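Gathering demonstrations at Caltley: a conversation with Sadia Lodhi

Sadia Lodhi keeps the data plan for Sterard, the simulated shelving task that her group at Caltley uses to train a two-armed manipulation policy. We spoke in April, with her colleague Vitalii Derkach joining for the second half. The subject was the least discussed part of the work: getting enough usable examples into the set before any training begins.

The current target is 200 accepted demonstrations per task variant. When we met, the shelf variant stood at 119. An operator drives both arms in the simulator through a pair of hand controllers, and each attempt is stored with joint positions, gripper commands and the views from several virtual cameras. "An accepted episode is one that a reviewer has watched to the end," Lodhi said. "The success flag from the simulator is a filter. We don't treat it as a verdict."
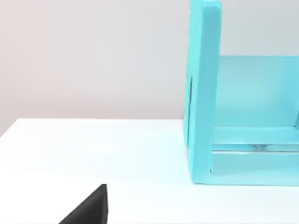

Lodhi's main concern is spread. A policy trained on near-identical approaches will reproduce them well and fail a few centimetres away. The operators therefore work from a sheet of start poses, and the sheet includes poses where the close-range view gives very little. She regards these as necessary. With one black finger low on the left and the turquoise side panel running up out of view on the right, the policy has bare tabletop between the two and not much else to judge distance by. "If every episode starts with the whole shelf in view, it never learns what to do with a partial one," she said. "We ask for the awkward starts on purpose, and we log them under their own tag."

Colour is handled separately. The surfaces are plain in the base set, and randomized materials are applied afterward by replaying the stored trajectories. Derkach, who maintains the replay tool, Flarnirura, said this keeps operator time for motion. "You can render the same reach many times. You can't invent the reach."

Replay has limits. Contact is sensitive to small changes in friction, and an episode that ended in a clean grasp can end in a dropped part when it is run again under other settings. Derkach rechecks each replayed episode and discards the ones that diverge. He keeps the discards in a separate store, labelled by the step at which they left the original path.

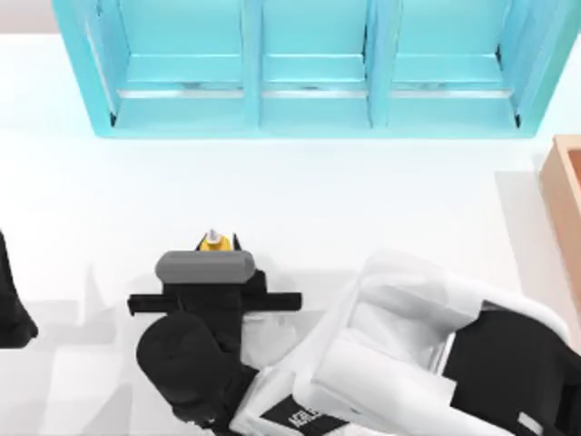

Gripper at the small yellow part, shelf unit behind. Sterard, shelf variant.

Most rejected attempts are lost at the grasp, according to both. Operators tend to pause over the part while they correct their alignment, and the pause goes into the data. A policy trained on it learns to hover. Lodhi's rule is that an operator who stops moving for too long resets and begins again. Earlier versions of the set had the pauses trimmed by script, which left jumps in the velocity signal. That practice has been dropped.

Operators work in blocks of 14 episodes and then change over. Longer blocks were tried. "The paths get shorter and more alike," Derkach said. "It's good driving and poor coverage."

The group also holds a licence for Dierckx, a scripted motion planner, and has considered using it to fill the remaining quota. Lodhi is cautious. Planned paths are smooth and cheap to produce, but they contain few recoveries, and she wants those in the set. An operator who misses slightly and corrects without stopping has supplied something the planner would need to be told to do.

I asked when the shelf variant would be closed. She said the count would decide part of it and the tag distribution the rest. Two of the start poses are still thin, both on the left arm, and those are next on the sheet.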